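4. Recording a series and setting episode reminders

This section is for owners of the Plekex television box who follow a daily drama or a weekly serial. Before you begin, finish the channel search in section 2 and connect the box to the internet.
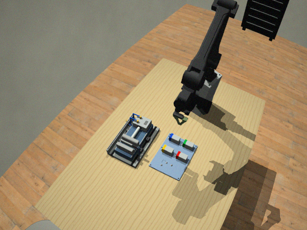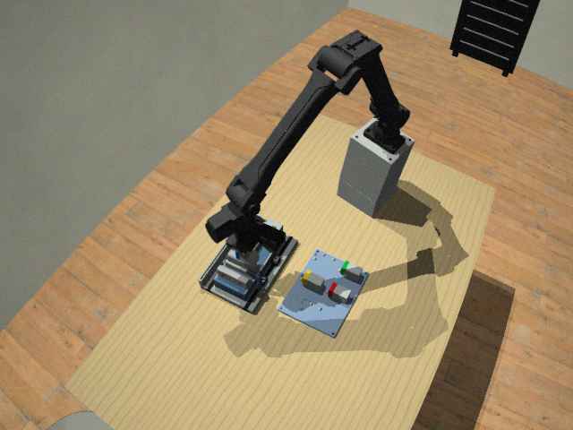
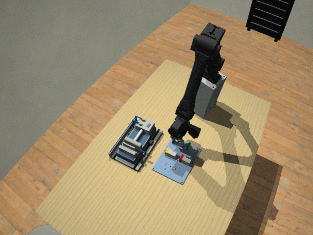
4.1 To record every episode

1. Press GUIDE on the remote control and go to the channel of your programme.
2. Move to any future episode and press OK. The episode card opens.
3. Choose "Record series". A red dot is shown beside the title.
4. Choose "New episodes only" if you do not want the repeats. Many channels show the same episode again in the morning.
5. Press BACK two times to return to live television.

Note: The box recognises a series by its title. If the channel changes the title for a special episode – for example a wedding or a season finale – you must record this episode by hand.

4.2 To set a reminder

1. Open the episode card as in 4.1.
2. Choose "Remind me" and select the time before the start.
3. Press OK. The reminder appears on the screen also when you watch another channel, but not in standby.

4.3 Storage

The internal disk can keep up to 435 episodes in standard quality. When it is full, new recordings do not start. To protect an episode from deletion, open My Recordings, mark the episode and press the yellow key.

Caution: Do not unplug the box while the front light is blinking. The recording in progress will be lost and the disk can be damaged.

4.4 If an episode is missing

Message 412 means that the guide data was too old. Go to Settings, then Guide, then Update now, and wait until the bar is complete. After this, set the series recording again – the old order is not restored by itself.

Text of this section: Leen Obeidat. Corrected 5 March 2019.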